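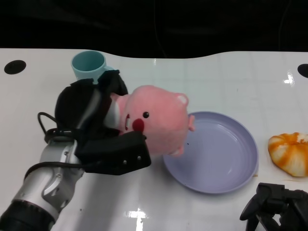 Where can families borrow toys in Multon?
From the new toy library at the Espiritu Community Centre, which opens its doors on Sat 15 June at 10 am.

Community > News > Media releases > Toy library opens in Multon

MEDIA RELEASE

Toy library opens at Espiritu Community Centre

Families in Multon will be able to borrow toys, puzzles and games for a fortnight at a time when the Funville Toy Library opens this month in the former craft room of the Espiritu Community Centre.

The library starts with a catalogue of 1096 items for children from birth to eight years. It includes soft toys, ride-ons, wooden train sets, dress-ups, musical instruments and board games. A small number of large outdoor items, including a climbing frame and a water table, can be booked for birthday parties.

Membership costs $100 a year for each household, or half that for concession card holders. Members can take home up to five items per visit. Grandparents and registered family day carers can join on the same terms as parents.

Coordinator Babita Pathak said the idea came out of a survey of playgroup families last year, in which the cost of toys and the lack of space to store them were the two most common complaints.

"A lot of people told us they had a cupboard full of things their kids had grown out of, and they were still buying more," Ms Pathak said. "Kids go through stages quickly. A shape sorter might get a few months of use and then it's in the way."

Much of the collection came from the Trelholm toy library, which closed in April when its lease ended. The shelving, labels and borrowing software were also transferred. Trelholm members with time left on their memberships will have it honoured at Multon, and should bring their old card or a receipt.

The rest was donated by local households over the summer. Ms Pathak said everything had been checked for loose parts, battery covers and small pieces before it was catalogued, and items that could not be repaired were recycled.

Soft toys are machine washed each time they are returned. Hard plastic items are wiped down at the desk, and puzzles are counted before they go back on the shelf. There is no fine for a single missing piece, but members are asked to let staff know so the item can be marked.

"We'd much prefer a note in the bag to a surprise for the next family," Ms Pathak said.

The library will open on Saturdays from 10 am to 1 pm and Wednesdays from 2 pm to 5 pm during school terms. Entry is by the side door on the car park side, which has a ramp. Prams can be left in the foyer.

People who want to join on opening day should bring photo ID and proof of address. Forms are also available from the centre's front desk during office hours.

Donations of toys will be paused until the end of next month while the remaining boxes are sorted.

Media contact: Babita Pathak, Coordinator, Funville Toy Library, care of Espiritu Community Centre, Multon

Comments (3)

Jen_M
Will there be a way to reserve things online? Wednesdays are hard for us with swimming.

Old Trelholm member
So pleased the marble run has found a new home. My two must have borrowed it every second month.

Dazza
Do you take board games with instructions missing? Got a heap in the garage. Happy to wait till donations open again.

Related items
Espiritu Community Centre winter program now available
Playgroup places open in Multon
Car park resurfacing: changes to access
Trelholm hall lease update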